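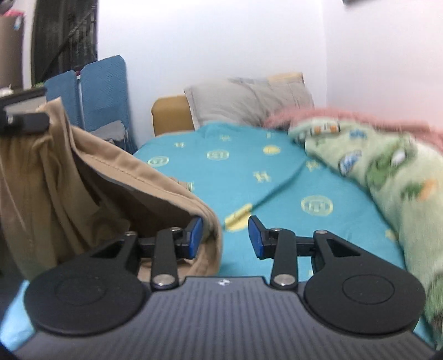 What should be done first when a bed has clothes, pillows and a blanket all lying on it together?

Take off whatever does not belong to the bed, and only then touch the bedding.

Household Skills, Unit 6: The Bed and What Lands on It
Handout for the Grernitz evening course, 3 September 2025
Prepared by Alois Fuchs

Please read these notes before the practical hour. Last term many of you asked me to write down the order of work, as I speak quickly when my hands are busy. The order is the one I use at home. If your family does it in another way and the bed is good at the end, keep your way.

1. Words we need

Fitted sheet: has elastic at the corners and holds to the mattress by itself.
Flat sheet: no elastic, must be tucked in.
Pillow and cushion: a pillow is for sleeping, a cushion is for leaning or for decoration. In this course we keep the two words separate, even if the shop does not.
Throw or blanket: the top layer. It can be thin or thick, plain or printed.
Hem: the folded and stitched edge of a cloth. You will use the hem as a guide when folding trousers.

2. Clothes on the bed

Khaki trousers left in a heap are a good exercise. A printed sheet under them can make it harder to see where a leg begins, so lift the garment by the waistband and let it hang before you decide how to fold it. Empty the pockets. Then lay one leg on the other, hem on hem, and smooth from the waist down with the flat hand. Fold once at the knee, and once more if your shelf is shallow.

There are three places a garment can go: the shelf, the laundry, or the chair. The chair is allowed for clothes you will wear again tomorrow. A folding chair with a mesh back is fine for this — air comes through the mesh — but hang one layer only. When a second piece goes over the first, the chair has become a wardrobe and you must empty it.

3. Pillows and cushions

Move them to a clean place, for example the chair, if it is free. Do not put them on the floor. Shake each pillow holding it by two corners, turn it, and shake again. If the cover has turned inside the seam, pull the corners out with your fingers.

When you put them back, the sleeping pillows go first, against the head of the bed. The cushion comes last. With gray and beige pillows, a mustard cushion can stand in front or at one side. We had a long discussion in May on this question and I don't want to open it again.

4. The sheet

Work from the head to the foot. Pull the sheet tight at one corner, then at the corner diagonal to it, then the other two. Sweep the wrinkles toward the nearest edge with your forearm. On a dark plain sheet you see every wrinkle. On a sheet with a printed pattern, such as yellow figures on teal, you must feel for them, so close your eyes if it helps.

5. The blanket

A child's blanket with cars on it has a right way up, and the child will tell you if you get it wrong. Find first the edge that goes near the face. On many blankets this edge is softer or has another color — pink and fuzzy, for instance. Take it in both hands, walk it to the pillow end, and let the rest fall toward the foot. Don't throw the blanket in the air in a small room.

To store it, fold in half along the length, again in half, then in three from the foot. The soft edge should finish on the outside.

6. Around the bed

Cardboard boxes in a bedroom should be closed or unpacked. Write on the side what is inside, and not on the top, where another box will cover it. Keep a box away from a long curtain, otherwise the cloth is caught behind it and hangs crooked.

Practical hour

Work in pairs at one bed. You have 12 minutes for the full order, sections 2 to 5. The second person does not help, only reads the steps aloud. Then change places.

Bring: one pair of trousers, one cushion, a blanket you don't mind to see folded by other people. The room opens 16 minutes before the class, please don't come earlier because the choir is still inside.

Homework

Do the order at home on three mornings and write down which step you skipped. One half page is enough. Hand it in at the next meeting or leave it in my box by the stairs.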